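Suleiman Akpan has supervised the reception rooms at the Edudstead office for eight years. He spoke with us one morning in December about furniture and upkeep.
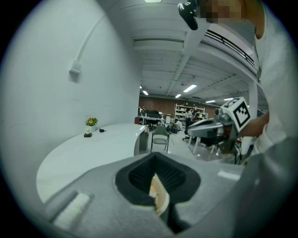
"Visitors judge a room by its surfaces," he said, "so we keep them nearly bare."

Desks are cleared by 7 each evening. Mr. Akpan prefers curved furniture to straight. The white kidney-shaped desk, with its drawer in the left pedestal, remains his favorite – "people walk around it easily."

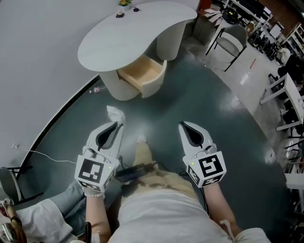

Storage is kept to a minimum. Mr. Akpan asks staff to take papers home or file them. An empty drawer with a light-wood interior, he noted, "is a drawer I can wipe in a moment."

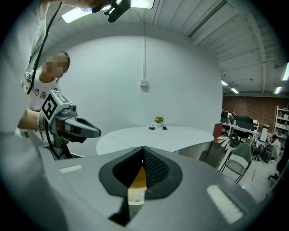

He intends to apply the same rules at Gromalville.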